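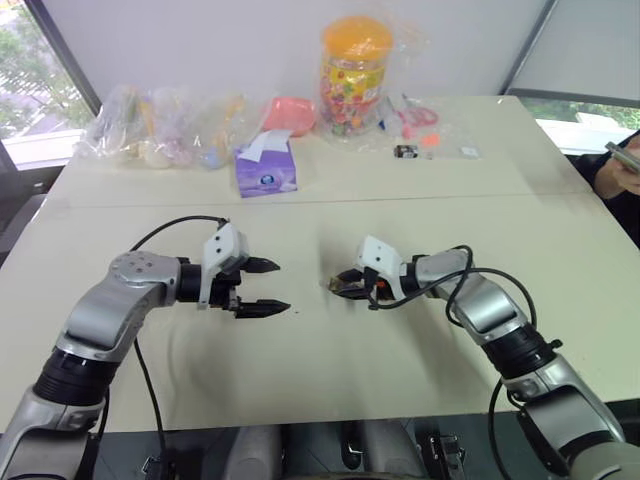 6.4 Handover faults: item held by one gripper and not received by the other

This section covers fault 76 on the Fluno two-arm bench unit. It applies to units running the June controller release or later. If your unit shows fault 40 (joint over-torque) together with fault 76, clear fault 40 first and follow section 6.2.

Fault 76 is raised when the giving gripper reports a closed grip and the receiving gripper does not report contact within 10 seconds of reaching the handover position. Both arms stop where they are. The motors stay powered and the giving gripper stays closed on the item.

CAUTION: The arms are holding position under power. They may move without warning when the fault is cleared. Keep hands, sleeves and hair away from the space between the grippers until step 3 is done.

CAUTION: Do not pull the item out of a closed gripper. Do not use scissors, a pen or any other tool to pry the fingers apart.

Clearing the fault

1. Press the red stop button on the control box. The status light changes from flashing amber to steady red.

2. Tell anyone else at the table that the arms are stopped and are about to be handled. Only one person works on the unit at a time.

3. Turn the mode key to HAND and take the key out. Keep it with you until step 8.

4. Put one hand flat under the closed gripper. With the other hand, hold the release tab on the control box for two seconds. The fingers open and the item drops into your palm.

Note: If the fingers do not open, stop here and go to "Gripper will not release" below.

5. Look at the item. If the wrapper is torn or the item is crushed, throw it out and do not put it back into the run.

6. Wipe the inside faces of all the fingers with a dry lint-free cloth. Wipe the tabletop under the handover position as well. Crumbs and bits of wrapper will mark the finger pads.

7. Check the gripper cables on both arms. Each cable should have enough slack to let the wrist turn fully, but should not be able to catch on an elbow or on the other arm. Re-clip if needed.

8. Put the key back in, turn it to AUTO and release the stop button. Stand clear. Press HOME on the screen and wait for both arms to go to their rest positions.

9. Run the handover test from the Service menu with the grey test block. The test does 8 passes. All of them must be good before you go back to normal work.

If the test fails

Misses on the first pass only: the wrist offset has probably drifted. Run Calibrate Wrist (section 4.3) on the receiving arm, then repeat step 9.

Misses at random: check the brightness of the work area. Direct sun from a window can wash out part of the table in the camera view. Close the blind or turn the table, then repeat step 9.

Misses on every pass: check that the gripper bracket screws are tight and the bracket has not twisted. Do not adjust the bracket yourself. Contact service.

Gripper will not release

Leave the key out. Switch off at the wall and wait 40 seconds. The arms will sag once power is off, so support each forearm before you switch off. This takes two people. If the fingers are still closed, leave the item in place, tag the unit out of service and call Wisonis support.

Recording the fault

Write every fault 76 in the unit log with the item type, which arm was giving, and the test result. Three or more in one shift must be reported to Xiaoqing Su before the unit is used again. Log sheets from the Rizzi site go to Evaristo Palumbo.

Section revised Sep 3, 2026. Replaces the loose sheet kept with the control box.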